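What the folding bench really costs: a talk with the buyer at Lernel

Jan 28, 2023

Got forty minutes on the phone with the person who does equipment buying for Lernel, the garment returns outfit. They take back shirts, check them, fold them, bag them, ship them out again. For the past year they've been trying to get the folding part done by machine, or at least some of it. I wanted to know how you even budget for a thing like that. She asked me to leave her name out, fine by me.

First question was the obvious one. How did the number get picked?

"Badly," she said. "The first year we just took what we'd spent on a bagging machine and figured a folding setup would be in that range. A bagging machine is a finished product. You plug it in, a guy comes, he trains two people, he leaves. What we were buying was parts and a lot of hours."

The hours are the part she keeps coming back to. The arms themselves, she says, were the easy line. You get a quote, it's good for so many days, you sign. What she didn't have a line for was all the stuff in front of the arms. Hand-held grippers so people can show the job by hand. Spare finger pads. Cables. Storage for the recordings. Somebody's wages while they fold polo shirts all day and none of those shirts get sold that week.

"I had to go to finance and explain why I wanted to pay a person to fold the same shirt over and over. That was a long meeting."

How long did it take to get a yes? Until February of last year, she said, and only after she split the request in two. One purchase for the hand tools and the tables, small enough that her own boss could sign it. Then a second, much bigger one for arms, to be looked at again only when the first had something to show. She recomends this to everyone now. Small thing first, and write down before you start what would make you stop.

I asked what she'd write down.

"For us it was 400 folds, usable ones, on one kind of shirt. If we couldn't get that with the people and tools we had, no arms. Simple as that."

Did they? More or less. They got there late, she said, and it took 3 people instead of the one she'd planned on. She'd figured folding was folding. But a shirt that comes out of a return bag isn't flat, it's a lump with a collar somewhere in it, and finding the collar and getting it laid out takes longer than the fold does. "Price the untangling. If a vendor shows you a video and the shirt starts out flat, ask them to ball it up and start over. Then ask for the quote."

Vendors. She talked to a few. The one they've stayed with is Radham, a small shop that builds the fingers and mounts. She likes them because they'll sell her pads in a bag of 100 and don't make her buy the whole gripper again when one tears. The other bidder, Plotby, had nicer paperwork and a lower price up front, but the pads came only with a service plan. She ran it out over a few years on a spreadsheet and the cheap one was the expensive one.

"Soft parts wear. I don't care what the brochure says, anything that touches cloth all day is a consumable. Put it with tape and labels, not with machinery. Our accountants hated that at first and now they like it, it comes off the books in the same year."

She had a list of things she'd missed in the first budget and read it to me pretty fast, I got most of it. Lights, for one. The building has big windows down one side and they ended up buying shades and lamps. Table tops. They'd used what was around and then had to get matching ones so every station looked the same. Backdrop cloth. Screws, and the little driver for the screws, which walks off. Printed markers for the fingers, cheap, but you need somebody who remembers to reorder them.

Total for the forgotten stuff came to more than 207 separate order lines over the year, she says. None of them big. "It's the time. Each one is an approval. I should have asked for a supplies account on day one."

What about the arms, then, are they buying? Some. Lindqvist, the sister company that runs the warehouse next door, is going to split a pair with them, and the two sites will swap off by week while they see how it goes. She wasn't thrilled with sharing but it halves the hit and both sides get to learn. There's a clause about who pays if something breaks in the other one's week. She wrote that clause herself and says it took longer than picking the arms.

I asked if anyone on the floor was worried about jobs. She said sure, people asked right away. Her answer to them was that the people who fold best are the ones she's paying to teach it, at a higher rate, and that the rate is in the budget through the end of the plan. After that she doesn't know. She didn't dress it up.

Last bit, I asked what she'd tell someone who's starting on thier first budget for this.

"Get a quote for the pads before you get a quote for the arm. And leave a blank line. Finance will want to take it out, don't let them."

She had another call after that so we stopped there. 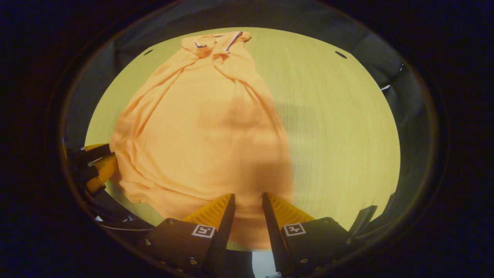 Should spare finger pads go in the equipment budget or the supplies budget?

Put them in supplies. They wear with use and get reordered all year, so an equipment request for every bag will slow you down.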